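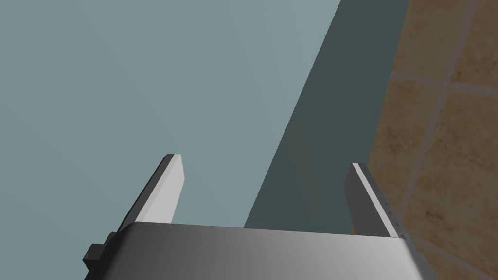 Isauro Gallegos has a simple test for any machine that is supposed to help around the house. He asks whether it can put away a kitchen knife. So far the answer has been "sometimes."

Gallegos runs the simulation group at Clovance, which writes the control software for a two-fingered arm called Pulto. Before the arm goes near a real kitchen, it practices in a computer-made one. Last October the group ran 1604 practice chores there. Most were dull ones: reach over, close the fingers, lift, set down.
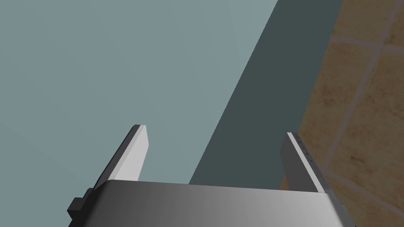
Reaching is the part that works. Pulto can steer itself over a floor or past a cabinet without much trouble, and it does so at any hour. The trouble starts when it has to take hold of something thin, dark or oddly shaped. A person feels a handle slip and squeezes harder. The arm has to work that out from a camera and 2 force sensors, and it is often late.

Shops have it easier. Hofstetter, a parts maker that tests the same software, has the arm moving metal blanks from one tray to another. The trays stay put and the blanks are all alike – a kitchen drawer is neither of those things.
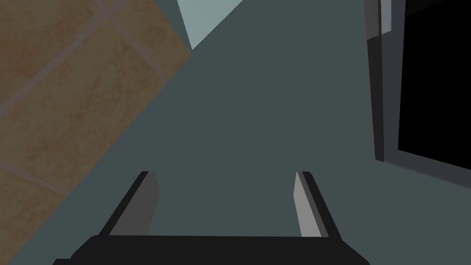
So can a robot do the chores yet?

It can do a few of them, slowly, if the room is tidy and someone is nearby to step in. Clearing a table after dinner is still out of reach for Pulto.

Gallegos thinks small jobs will come first. His list has 11 chores on it, and the group is happy with two: closing a drawer and wiping a flat counter. The knife is near the bottom. "You want it held by the handle every time," he says. "Most of the time isn't good enough with a blade."
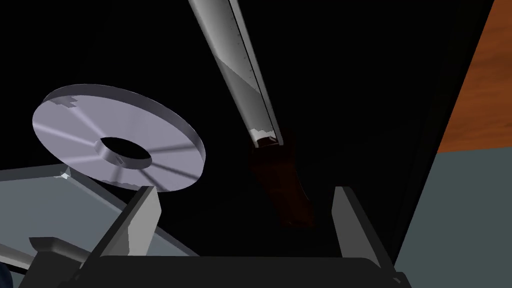 The gripper's open fingers on either side of a dark handle, in simulation.

Clovance plans to move the knife chore to a real test kitchen once the simulated runs settle down. Gallegos won't give a date for that.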